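Mars, 8h40. Atelier, grande table

Suite essais marinière Clivance, lot 1862. Reprise de là où Seul-gi s'est arrêtée hier soir, ses notes sont sur le carton beige, je recopie pas tout.

Rappel pour ceux qui ouvrent le cahier ici : fil Ternent, blanc + marine, manches longues, raies horizontales. Rapport demandé par Grurnier = 13 mm de blanc, 7 mm de marine. Au cou et aux épaules ils veulent pareil, pas d'empiècement uni. On leur a dit que le raccord emmanchure serait pénible, ils ont dit d'accord, on verra.

**Après lavage**

- pièce A : blanc resté blanc. Rien sur la lisière des raies.
- pièce B : léger voile bleuté sous le bras gauche, visible à la lumière du nord seulement. Bit-na le voit, moi à moitié.
- pièce C : oubliée dans le tambour toute la nuit, froissée à mort, je la compte pas. À relaver.

Odair maintient que le marine dégorge aux premiers cycles puis plus du tout. On en est à 17 pour A et B, donc le voile de B devrait dater du début – sauf que personne n'a noté quoi que ce soit avant le cycle 7. A partir de maintenant on note à CHAQUE sortie, même « RAS ». Feuille scotchée sur la machine.

Retrait : longueur dos ok, manches un peu plus que prévu. Mesuré à plat, deux fois, puis re-mesuré par Han-gyeol qui trouve moins que moi. Il tire sur le tricot quand il mesure !! Refaire ensemble, même réglet, pièce reposée.

**Raccord des raies**

Côtés : bon. J'ai épinglé raie par raie au lieu de répartir, beaucoup plus long mais ça se tient. Emmanchure : la première raie marine de la manche tombe juste en face de celle du corps, la suivante décroche déjà, et en bas d'aisselle c'est n'importe quoi. Normal vu la courbe. Question = où est-ce qu'on veut que ça tombe juste ? Mon avis : devant, à mi-hauteur, là où l'œil va. Ji-hoon préfère le haut d'épaule. On fait un demi-corps de chaque et on tranche sur porté, pas sur table.

Surjeteuse : pied relevé d'un cran, ça gondole moins sur les raies foncées. Pas compris pourquoi le foncé gondolait plus. Tension du fil marine ? demander à Ternent si les deux cônes ont le même numéro, l'étiquette de l'un est illisible.

**Porté, 10h15**

Ce qui m'intéresse c'est pas debout bras le long du corps, là tout tombe droit et tout le monde est content. C'est penché. Dès qu'on se penche sur un établi les raies partent en biais, elles tournent autour du buste, et l'horizontale on l'a plus nulle part. Le tissu du ventre descend, la manche remonte ou pas selon l'aisance.

À regarder en porté penché :
- est-ce que le dos remonte
- emmanchure qui bride quand le bras avance
- continuité corps / manche à l'œil, sans épingles
- transparence du blanc (Bit-na y tient)
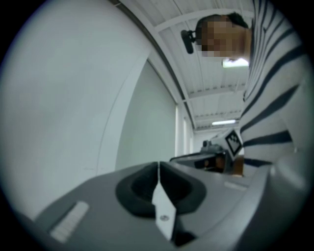

*Rayé blanc/marine, manches longues, porté penché. Le blanc plus large que le marine, raies en biais sur le buste et le bras.*

Remarque en passant : à cette distance le rapport blanc / marine se lit très bien, même de travers. Donc pas la peine d'élargir le marine comme Ji-hoon le proposait la semaine dernière. Je le mets par écrit pour qu'on n'y revienne pas encore une fois.

Dos pas jugé. Transparence pas jugée non plus, il faut le faire à la fenêtre, avec la référence Ham à côté pour comparer (elle est dans le tiroir du bas, housse transparente, la remettre APRÈS svp).

**11h30, vite**

Grurnier au téléphone. Ils demandent si on peut livrer le proto avec l'ourlet bas terminé sur une raie blanche entière. Oui si on perd une raie de longueur, non sinon. J'ai dit qu'on rappelait. Odair calcule la gradation, sur les petites tailles ça tombe mal de toute façon.

**A faire**

- [ ] relaver C, fiche à jour
- [ ] mesure manches à deux, Han-gyeol + moi
- [ ] deux demi-corps, raccord poitrine / raccord épaule
- [ ] appeler Ternent pour les cônes
- [ ] reponse Grurnier pour l'ourlet, avant ce soir
- [ ] racheter des épingles fines, les grosses marquent la maille

Seul-gi reprend à 14h, les demi-corps sont coupés et pliés sous le poids, côté fenêtre. Le marine est dessus.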